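Reading time: 4 min

Section 5. Hand and forearm: routine care and first start

This section covers the five-fingered hands and the forearm covers on the Dokton humanoid. It assumes that the network has been set up as described in Section 4 and that the robot is standing inside its floor marking. Allow 50 minutes for both arms the first time. After that it goes much faster.

Two people are needed whenever the drives are on. One works at the robot, the other stays at the desk with the stop button within reach.

5.1 Before you start

1. Check that the yellow tape is stuck down on all sides of the work area. Replace any piece that has lifted or torn.

2. Move chairs, bags and loose cables out of the arm's reach. The reach is the full length of the arm with the fingers extended, in every direction, including behind the robot.

3. Set the robot to Rest from the Pelletti control page. Wait until the status line reads "Drives off."

4. Press the stop button and leave it pressed until step 5.3.1.

CAUTION: The arm can drop when the drives go off. Support the forearm from below before you press the stop button. Do not hold it by the fingers.

5.2 Inspecting the arm and hand

1. Look over the arm links from the shoulder down. Small scuffs are cosmetic. Where the coating has worn through, write down the place and the size of the patch in the log so it can be compared at the next check.

2. Run a fingertip around each seam between link sections. A gap that is the same all the way around is acceptable. If one side is wider than the other, stop and go to Section 9.

3. Check the end of each link for rubbing. Wear on one side only usually means the arm is touching something on its way back to Rest. Find out what it is before you run another program.

4. Smooth out the forearm cover. A fold caught near the wrist will pull when the wrist turns.

5. Bend each finger by hand, slowly, from straight to half closed. It should move evenly and without a click. Do not force it past the point where it resists.

6. Check the bolts on the side of the hand with the 2 mm key from the Farina kit. Snug is enough. These bolts go into soft metal and the thread strips easily.

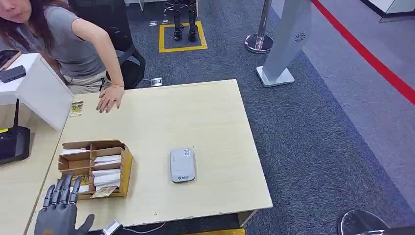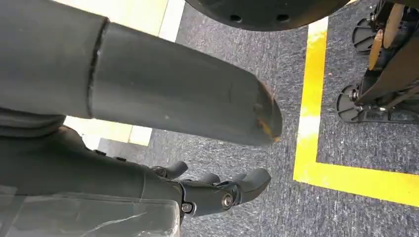 7. Wipe the fingers with a dry lint-free cloth. Do not use alcohol or glass cleaner on the fingertips.

8. Repeat steps 1 to 7 on the other arm.

NOTE: Olaia Sarmiento keeps the wear log for the Starnitow site. Send her a copy of any entry that mentions a seam or a bolt.

5.3 First start after inspection

1. Clear the work area and say out loud that you are releasing the stop. Release it.

2. On the control page, choose Hands, then Open Slow. All the fingers should extend. If one lags behind the others, press the stop button and repeat step 5.2.5 on that finger.

3. Choose Close Slow with nothing in the hand. Watch the thumb. It should come to rest beside the first finger and not under it.

4. Run the wrist through its range once in each direction. Listen for scraping from the cover.

5. Run the short grasp test with a light, unbreakable object on the table. Keep your own hands off the table while the arm is moving.

CAUTION: Never pass an object directly into the hand during the grasp test. Put it on the table, step back and then start the test.

5.4 Service intervals

Inspect the hands every 14 days in normal use, and after any fall or collision. The cycle counter is on the Hands page, under Details. At 3,000 cycles the finger tendons have to be changed, even if the hand still closes properly. The procedure is in Section 8 and needs the bench clamp.

If the counter shows zero after a restart, the hand board has lost its settings. Enter the last value from the log by hand before you run anything else.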